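Last updated October 27, 2021

Kiyoshi Hirano has been mending other people's soft toys for 62 weeks and would like it known that he trained as an upholsterer.

"Dining chairs," he says. "Proper ones. Then a neighbour in Trornell brought me a rabbit with no neck, and that was the end of the chairs."

His workroom is above the old bakery on Golisach Street. The stairs are steep, the kettle is slow and the phone rings through most of our talk. He lets it. People who ring about a bear, he says, always ring back.

What do they want? Mostly for nothing to change. "They hand me something grey and tell me it's blue. I've learnt to say yes, lovely blue." He won't wash anything without written permission, having once returned an elephant in its original colour to a woman who didn't recognise it and cried in the doorway. She paid, though. He mentions this twice.

Curly pile is his least favourite. The loops hide a split seam until your finger goes through it, and matching the shade can take longer than the sewing. He keeps 4 tins of green thread and says the right one is usually in a shop in Rokari that has just closed for lunch.

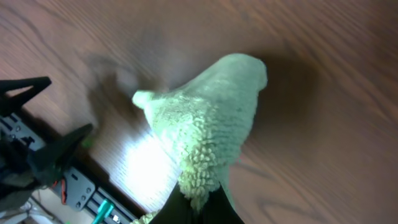 Pale green, curly pile.

His apprentice, Daichi Honda, joined in December and is allowed to do ears. "Eyes next year," says Hirano. Honda, threading a needle by the window, says he was told that last year – Hirano pretends to look for his scissors.

Does he ever miss the chairs? He considers it. "A chair never came with a letter explaining what it likes for breakfast."

The phone goes again. It's a penguin.

Recent stories
The Srithong choir needs a tenor, any tenor
Who keeps moving the bench in Trornell?
Letters: more on the bakery stairs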